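3.2 Shared Supplies and the Myth of the Common Drawer

Every office we studied has a policy on shared supplies, and every office has a second, unwritten policy that people follow. The first kind is easy to collect. Drinlow keeps its version in a binder, Sillwood on an intranet page with a broken search box, and Bepari in the memory of whoever has worked there longest. The second kind took us most of a winter to piece together from sign-out sheets, reorder slips and a good deal of standing near the copier.

The sheets cover 3943 withdrawals across the three firms. Read in bulk, they suggest a workforce of great thrift. Pens are taken one at a time and notepads are taken "for meeting." The reorder slips tell a different story, in which Sillwood went through 12 boxes of pens in December, a month when half its staff was on leave. We do not accuse anyone. We do note that the school year was underway.

Earlier work on the Emcombe offices treated such gaps as plain loss. We think the term is too blunt. Much of what leaves the common drawer stays in the building, where it enters what one respondent called "my side of the room." Once there, an object is still company property on paper, but asking for it back requires an apology. Small desk tools (Figure 2) are the clearest case. They are cheap enough that losing one is never reported, and useful enough that each of our respondents could say who had one and how that person felt about lending it.

Consumables behave differently. A box of 1000 staples is treated as public no matter whose desk it sits on, and people who would never touch a neighbor's tape dispenser will help themselves to a full strip without breaking conversation.
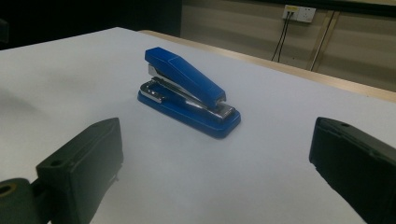

Figure 2. A desk stapler, blue.

3.3 Lending and Its Penalties

Loans were harder to trace, as few were written down. Bepari tried a loan card for one quarter. The cards were borrowed and not returned.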